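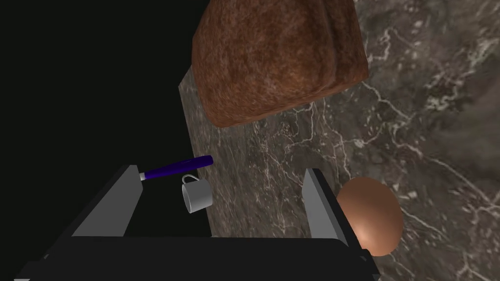 Loaf, gray marble counter.

STALE — what happens to bread after you buy it
Notes for Wosdale library evening, April 10, 2026. Talk slow!! Last time I was done way too early.

Opening

Hello, thanks, bathrooms are past the large print shelves. Say who I am. Baked for a living, then stopped, now mostly write about it.

Start with the hands thing. Who threw out bread this week. Wait. Don't fill the silence. Who felt bad about it. Usually more hands the second time, some people feel bad about bread they threw out years ago.

Then the claim: stale bread isn't dry bread. Or not mainly. Say it twice, people don't belive it the first time.

What staling is

Old experiment, anyone can do it. Seal a loaf up tight so no water gets out. Weigh it. Weigh it again a few days later, same weight near enough. Still goes firm. So where did the softness go.

Starch. Raw flour, starch is packed in tidy little grains. Oven — heat plus water — the grains swell and come apart, go gel-like. That's your soft crumb. Loaf cools and the starch starts lining itself up again. Firm, crumbly, dull tasting. Water's still in there, it's just moved around, a lot of it into the crust. Why crust goes leathery while the middle goes hard. Two different things happening in one loaf and we call both of them stale.

(Blanket comparison here. Folded blanket, thrown blanket, somebody comes along and folds it again. Worked in Istwood. Skip if running late.)

Word is retrogradation. Say it once, move on, don't spell it.

The fridge

Big one. Slow down.

Fridge is the worst place for staling. Starch lines up fastest when it's cold but not frozen. So a day in the fridge does more harm than a day on the counter. People get upset here because their mother did it. Be kind. The fridge does slow down mold, so if your kitchen is hot and damp and you only toast it, fine, go ahead. You're trading one problem for another.

Freezer is different. Goes through the bad range fast and then everything pretty much stops. Slice first. Bag it, squeeze the air out. Freeze it the day you buy it, not day four when you've given up on it.

Bread box: okay. Paper bag: good crust, dries out sooner. Plastic: soft crust, mold sooner. Cut side down on a board: what I do the first day.
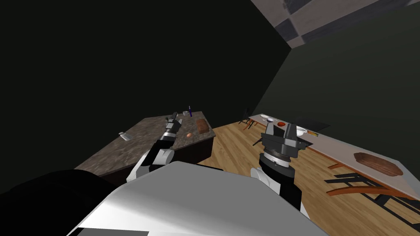 Chun-yin Lu wrote to me after the Istwood version and said I was too hard on plastic, that for one person living alone a crusty loaf in paper is half wasted by the third day, and a soft crust never hurt anyone. Also said the talk needed a word about people who don't own a freezer or share one with four roommates. Fair on both. So added:

No freezer — buy smaller. Ask for a half loaf, plenty of bakeries will cut one if you ask, they just don't put it on the sign. Or split with a neighbor. Or buy the kind that keeps. Rye keeps. Sourdough keeps better than the quick white stuff. Anything with some fat in it stays soft longer. Baguette is a same day thing and always was, don't fight it.

The Jodach survey

Don't read all the numbers out. Pick.

158 households signed up, 143 sent back the whole diary. Ran nine weeks. Everyone wrote down what bread came in and what went out and how it went out (eaten, birds, bin, compost, "don't know").

What I want them to remember:
Heels. Heels are the thing. Mostly not thrown out when stale, thrown out when the next loaf comes in. New loaf kills the old loaf.
People with a set bread day wasted less than people who bought when they happened to be passing.
Size of household mattered less than I would of guessed.
Hamburger buns. Sold in a number that suits the factory. Pause for grumbling.

Careful: it was one town, people who like filling in diaries. Say so. Bushra Soomro did the tallying and will be in the second row, point to her if anyone gets technical.

Bringing it back

Heat undoes the folding, for a while. Has to get properly hot in the middle, warm isn't enough. Run the crust under the tap, quick, yes really, then hot oven till the crust is crisp again. A 600 gram loaf takes about as long as making coffee and setting the table, check it, ovens lie. Eat it right then. It goes stale again faster the second time and a third go isn't worth it.

Microwave — soft for a minute, then a brick. Okay if you're standing there with the butter already out.

Toast is the same trick one slice at a time. Most people have been fixing stale bread every morning without calling it that. 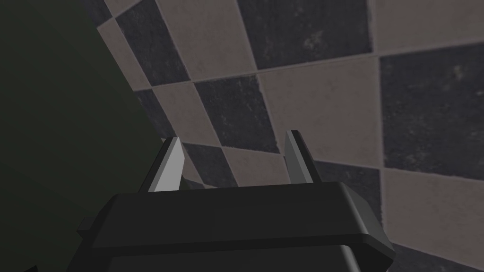

Past bringing back, so use it as something else. Old kitchens planned on this. Bread soup, bread salad, bread pudding, dumplings, stuffing, crumbs in a jar. None of it works well with fresh bread, fresh goes to paste. Stale soaks up liquid and holds together. French toast with fresh bread is sad, tell the story about the church breakfast, short version.

Crumbs: dry the bread all the way first, low oven, then crush. If there's any bend in it the jar will go moldy. Ayten Ateş's walnut and crumb thing, recipe on the handout, garlic was left off the first printing so if you've got the old sheet write it in. One clove. Two if you like your family.

Mold

Will get asked, so do it before they ask. Don't cut around it. Bread is full of holes, mold runs further in than you see. Don't sniff it either. Whole thing goes. Same bag goes too, and wipe out the bread box, people forget that.

Birds and ducks: a little won't matter, a lot isn't good for them, and it's bad for the pond. Check what the sign at the Testa pond says before I say anything about it.

If time left

Mitsuko Ikeda's milk bread, flour and water cooked to a paste first and then mixed in the dough. Holds more water, stays soft for days. Pass the slices around. GLUTEN — ask first. Eggs no, milk yes.

If no time left, skip to handouts.

Handouts

Front is storage, back is recipes. Not enough for everyone, one per couple. Ehsan Dogar has the sign up sheet for the August baking day, no ovens at home needed, bring an apron and a bag to carry yours home in.

Thank the library. Chairs back against the wall. Get my bread knife back this time.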